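Call for Participants: Readers and Home Cooks Wanted for a Book About Where Our Food Comes From

14 comments | 37 shares

Hello, and thank you for stopping by. We're looking for people who eat, shop, cook and have opinions about it (so, quite possibly, you) to help us with a book we've been working on for longer than either of us likes to admit.
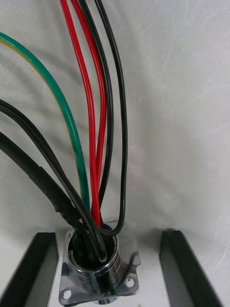
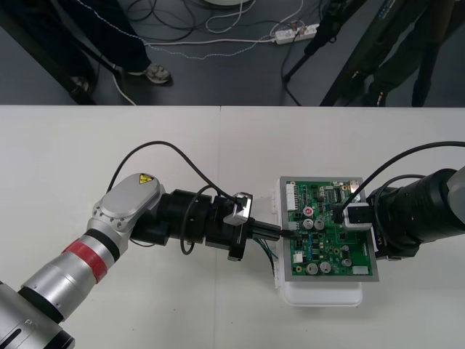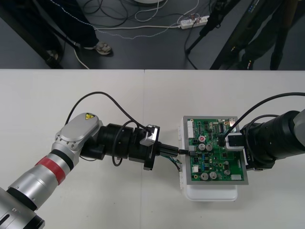
The book is called The Long Way to Supper, and it follows ordinary groceries back through the trucks, warehouses, packing sheds and contracts that bring them to the shelf. Mei-kuen Hsieh has written most of the chapters on produce and school lunches, and Balthasar Wyss has taken on dairy, grain and the farm bill, which he can explain over a sandwich if you let him have the whole lunch hour. We have a full draft of 746 pages. It's too long, we know it's too long, and we would love your help in finding out which parts you'd happily skip!

What we'd ask of you

We need 37 test readers. Each reader gets 2 chapters, printed or by email, and has six weeks to read them at whatever pace suits a busy household. Scribble in the margins, tell us where you got lost or where you wanted to argue. After that we'd like you to keep a simple grocery diary for two weeks, writing down what you bought, where you bought it, and whether you gave any thought to who grew it. Receipts taped to a sheet of paper are perfectly fine. Then there's one group conversation, in the evening at 6, with soup and bread (please tell us about allergies when you write).

Who we're hoping to hear from

Anyone 18 or over who does at least part of the shopping at home. You don't need to know a thing about farming or food policy, and if you've never finished a book on the subject you may be just the reader we want. We'd be especially glad to hear from people who have worked in a grocery store, a cannery or a school kitchen, and from anybody feeding a family on a tight budget, as those chapters still feel thin to us.

What you'll get

A signed copy when the book comes out, your name in the acknowledgments if you'd like it there, and a small grocery gift card for your diary. Reading begins in September.

To join in, send a few lines about yourself and what you had for dinner last night to Mei-kuen, using the contact link at the foot of the page. Balthasar reads the letters too, though he is slower to answer.

Related
Why Our School Lunch Chapter Got Rewritten
Milk Prices, Explained Slowly
Reading List: Farms, Markets and Kitchens

Contact | Copyright The Long Way to Supper | Back to top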